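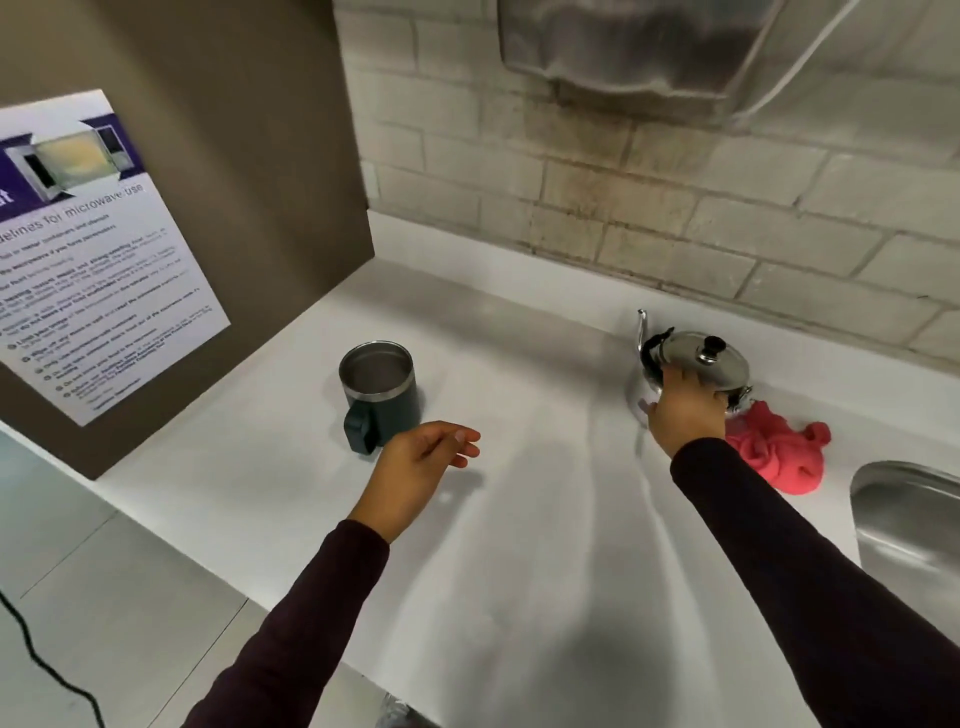
Wivonham gets a breakfast counter, and I've finally got my own front door

27/04/2021

Hello from Skamis! I've been told a press release ought to be written by somebody sensible in the third person, but there are 2 of us running this place and the other one is busy with the flatbreads, so you've got me, Puspita Ong.

We open in Wivonham on the first Saturday in May, in the old key-cutting shop on Nair Street. If you've been on the Kirent coach tour you'll know the spot, because the coach stops right across the road and everybody gets off hungry and wanders about looking for somewhere to sit down. I used to be one of them. The first time I came here I ended up with a cheese roll from the petrol station and ate it on a wall in the drizzle, which is a rotten way to see a town this pretty.

So, breakfast and lunch, seven until three, closed Mondays. We've got 18 seats indoors (all waiting for the rules to let us use them) and a hatch on to the pavement for takeaway, so the hatch is what we're starting with. The menu is short. There's a fried egg in a warm flatbread with green chilli, there's rice porridge with ginger and spring onion, and there's a very good potato hash that I've been tinkering with all winter and still can't leave alone. Cakes change with whatever I feel like baking. Last week it was orange and semolina and I ate far too much of it.

Then there are the hot drinks, and I'm fussy about those! Milky tea is the thing I grew up on, strong and sweet, and it'll be on from the minute we open. Bring your own mug and you'll get 20p off, any size within reason. 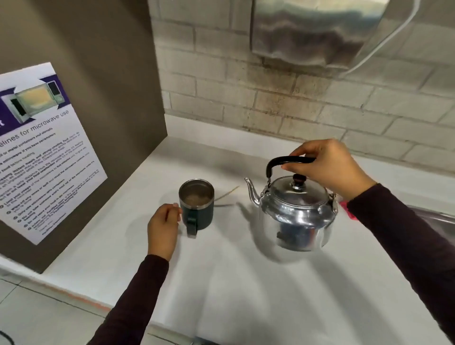
A milky drink, filled nearly to the rim

Prices have been the hard bit. I wanted a proper breakfast that a family off the coach could buy without wincing, so nothing on the board goes above seven pounds and children's portions are half price all day. We raised 2,168 pounds towards the oven through advance breakfast vouchers, and 403 of those vouchers are out there now, so please do come and spend them. They don't expire and you can use them on cake.

A few practical things. The hatch is at a height you can reach from a wheelchair, dogs are welcome on the pavement, and we take cards and cash. We can do most things without dairy or without gluten, but tell us when you order, as it's a small kitchen and we need to clear down first. If you're coming in a group of more than six, ring the day before and I'll have the porridge on.

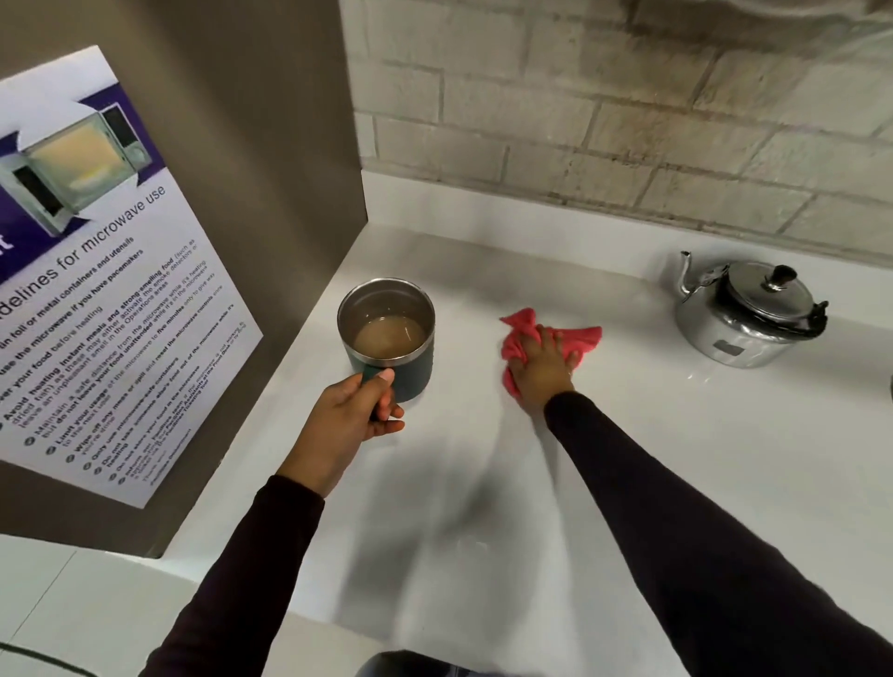
Makis Konstantinidis says he has tried the hash four times now and would like it put on record that the second version, the one with the fennel seeds, was the best. He also thinks we should open until four.

I'm thinking about the fennel. I'm not thinking about four o'clock.

Press are very welcome at the hatch on the Friday before we open, from ten in the morning, and there'll be egg flatbreads for anyone who turns up. Drop a note through the door at Skamis, Nair Street, Wivonham, and let me know if you don't eat chilli.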